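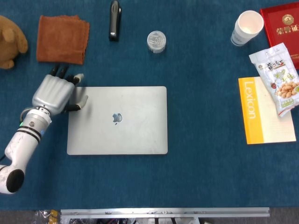
Arm over the table, laptop shut, cup on its side.

July, late, feet hurt. Writing this fast before I lose it.

So the question all day, again, was can it do chores yet. My answer at breakfast was no. My answer tonight is a sort of no, with bits of yes stuck in it. Not much of a finding but it's what I have.

The table is the part I like. Blue felt, and on it the stuff that ends up on any table in any house if you leave it alone for an evening. Towel, stapler, peanuts, the big yellow-edged Lexicon book, a teddy bear way up in the corner. Nothing picked to be easy. I could clear it in under a minute with a coffee in one hand, and I wouldn't remember doing it afterward. That's what bugs me about the whole subject. I can't say how I pick up a bag of peanuts. I just do, it crackles, done.

Prilleck people sent their numbers over in the morning. 85 percent on "tidy surface," whatever they mean by that. Read the notes underneath and it's all boxes and cans. Hard things with flat sides. Well sure. My kitchen isn't boxes and cans, my kitchen is a wet sponge and a colander and three lids that fit nothing. Put the lids in, then talk to me about 85.

What I'd worry about most, looking at our table: the bag. It's lying half on the book, and the red folder is under the other end, so which do you move first? A person takes the bag off and doesn't think of it as a decision. Then the little clear jar thing. Clear plastic is miserable for cameras, always has been. Then the laptop, flat, heavy, no handle, smooth lid. You have to get fingers under an edge or slide it to the side of the table, and sliding it to the side of the table is how laptops die.

The towel is the one I'd have bet against 5 years ago. Now I'm less sure. Picking up cloth, fine, I believe it. Folding it again so my mother would accept it, no. It's folded already on the table, so maybe leave it alone! Knowing what to leave alone is half of housework. Same with the cup. Is it trash or is somebody coming back for it? I get that wrong at home all the time and I live there.

Lunch was bad. Sandwich from the place by the Havau stop, all bread. Talked with the shop-floor crowd from Benkirane the whole time, which was the best part of the day. They have it easier and they know it. Same bins, same light, same screws every shift. They run 2 arms on kitting and say they'd take more tomorrow if the floor had room. But sweeping up, end of shift, putting tools back where they belong? Still people. All people. One of them said the last thing to get automated will be the junk drawer and I wrote it on my hand.

Also they don't care about fingers. Two flat jaws and a suction cup and they're happy. I keep going back and forth on that. The hand we have is lovely, dark fingertips, a thumb that sits where a thumb should, and for a stapler I can see wanting it. For a book? A jaw would do. For a dishwasher I'd want the hand, I think, becuase of the forks. Would like to see someone do a whole dishwasher, top rack too.

Zarnenen wants a page from me on it. "Are we there yet," they want a yes or a no in the first line. Started it on the train. Wrote 19 lines and crossed out most of them. What's left says something like: shop floor yes if you hold the world still, home not yet, and the reason isn't strength or even grip, it's that a house is different every hour. Might keep that. Might be too grand. It also skips cost, and they will ask about cost.

Things to look up: how long people really spend on tidying per day, vs laundry. Whether anyone has tested with crumpled bags on purpose. Ask Benkirane for the kitting error log, they offerd.

Came home, sink full. Did the dishes by hand, minus the pan, which is soaking. Bed.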